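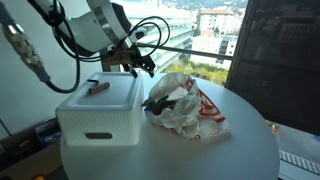
Notes from the Zerkon visit – read before the next lab

Intro to Automation, handout 5. Written up by Amnuay Kaewkla, January 2021

Okay, so these are my cleaned-up notes from our trip to the Zerkon open day. A few of you couldn't make it, and a few of you were there but stuck at the back of the group, so I've put in more than I normally would. The lab sheet builds on this and I'm not going to repeat it all in class. Bring a copy with you, marked up if you like!

What we went to see

Zerkon is a small outfit that sets up robot arms for light handling jobs – sorting, packing, moving odd-shaped stuff from one place to another. They had several rooms open and we spent most of our time in the table demo, which was the one I wanted you to see. One arm, one two-fingered gripper, a round white table, and a few everyday things to deal with. There was a white storage box with a flat lid, a small brown cylinder lying on top of the lid, and a crumpled plastic bag with red printing and something dark green and spiky poking out of the opening. Big window behind it all, with the city on the other side.

If you came expecting a car factory, I know, it looked a bit modest. But I'd take that table over a car factory any time for this course. In a car factory every part shows up in the same spot, facing the same way, and the arm repeats a path somebody tuned for weeks. On the table, almost everything that makes our subject hard is sitting there in plain view.

Three objects, three different headaches

I asked the Zerkon engineer which of the things she'd least like to be handed on a Monday-morning kind of day, and she went straight for the bag. Have a think about why before you read on.

The box. Flat faces, straight edges, keeps its shape. You can measure it once and trust the numbers. The trouble is width. A two-fingered gripper only opens so far, and if the box is wider than that opening you can't just grab it around the middle. So you look for some feature you can use instead, like the oval handle slot in the front. Getting fingers into a slot means coming in from the side, and coming in from the side means the whole wrist has to fit down there near the table. Try it with your own forearm and a shoebox and you'll see what I mean.

The little cylinder. Small enough for the fingers, which is great, and it rolls, which is not. It was lying diagonally on the lid, so the gripper has to turn before it comes down. If one finger touches before the other, the thing gets pushed along. There's also a second object close by, a short, thin black piece lying on the same lid, so you have a neighbor to avoid as well. And remember the height: the lid is a good deal higher than the table. A program that assumes everything rests at table level will drive the fingers right into the box.

The bag. Oh boy. Where is the edge of a bag? It changes as soon as you touch it. Squeeze it and you may get a handful of plastic and none of what's inside. It's translucent, so a camera gets a muddle of bag, table and contents all mixed together, and the red printing gives strong edges that have nothing to do with the real shape. Then there's the spiky green-black thing in the opening. Do you want the bag, or the thing, or both together? A person settles that without noticing. A program has to be told.

The approach, slowly

Somebody asked me afterward why I kept going on about the moment before contact. Fair question. The position I wanted you to remember is the one with the fingers pointing down between the box and the bag, just above the table, touching neither. We call that sort of place a clearance pose, and choosing it well saves you a lot of grief later.

When you plan a pick in our lab, I want you to write it out like this:

1. Start pose. Somewhere high and boring, away from everything.

2. Pre-grasp pose. Close to the object, fingers open, already turned to the right angle. Don't do any big wrist turns after this point.

3. Approach. One straight, slow move. Slow!

4. Close. Say how far, or how hard, and what counts as having got hold of it.

5. Lift. Straight up first, even if the place you're going is off to one side.

Most of last year's crashes in our own lab happened between 1 and 2, when people let the planner pick any old route and it took the elbow through the lamp.

Watch the cables

Go back and look at how much cable there is around that wrist. There's a bunch of thin black ones looping out and back down toward the gripper, and a thick one coming off the braided metal connector, which dips down and sweeps back up to the wrist. It passes in front of a corner of the storage box. I love this bit because textbooks hardly ever draw cables! In the diagrams in chapter 4 the arm is a tidy set of lines and circles, and you could spin the last joint forever.

On a real arm you can't. The cable needs enough slack for the wrist to turn, and slack hangs, and hanging things catch on corners. Your collision model probably knows about the arm and the gripper and knows nothing whatsoever about the cable. Two habits, then. Keep a wider margin on the side where the loops hang, and run any new wrist move at low speed once with your eyes on the cable and your hand near the stop button.

Lamin– sorry, lighting

(I've left my typo in, you can all enjoy it.) The table is smooth and a little glossy and it had daylight coming at it from the window behind. Very nice room to stand in. Pretty tough for a camera. A glossy top gives you pale reflections that can look like objects, and daylight shifts through the day, so a threshold that's fine in the morning can be useless after lunch. There's also a large dark screen next to the table, and that reflects the room and the window too.

I put this to the engineer and she told us they have a test site at Skonitz with blinds and fixed lamps, and they run the same jobs in both kinds of room on purpose. If it only works with the blinds down, it isn't ready to go to a customer. I thought that was a very healthy attitude and I'm stealing it for your final project.

The talk, for those who missed it

The short talk was on a packing job they call Morin. I wrote down two numbers. They ran 314 picks in the trial, and 161 of those were with soft packaging. She wouldn't give us the success rate (customer's data, fair enough), but she did say the soft ones ate up most of the engineering time. She also talked about Flelusetti, their in-house tool for replaying a pick and stepping through it move by move. I'd like us to have something similar. For now you'll be using the log files and a text editor, sorry!

One thing from the questions at the end. A visitor asked why they don't just use suction for everything. Her answer was that suction is lovely on a smooth flat lid and hopeless on a textured side that leaks air, and wrinkled plastic can go either way. So the choice of gripper comes after you've listed your objects. Please don't start your project write-up with "we chose a gripper" and then go hunting for things it can lift.

To do before the lab

Pick one of the three objects and write out the five steps for it with the two-fingered gripper. Half a page is plenty. Sketch it from above and from the side, and put the cable in both sketches.

Then write a couple of sentences on what your plan needs to know before it starts (size, height, angle, whatever it may be) and where it would get that information. "The camera" on its own won't do. Tell me what the camera would have to pick out, and what might fool it.

If you choose the bag, decide first what you're picking up and write that down at the top. I'll be a bit more generous with the marking on the bag, because I tried it myself on the ride home and crossed out nearly everything.

There's another open day in May and I've asked for places. Sign up on the sheet by my door if you want to come, including those of you who went this time.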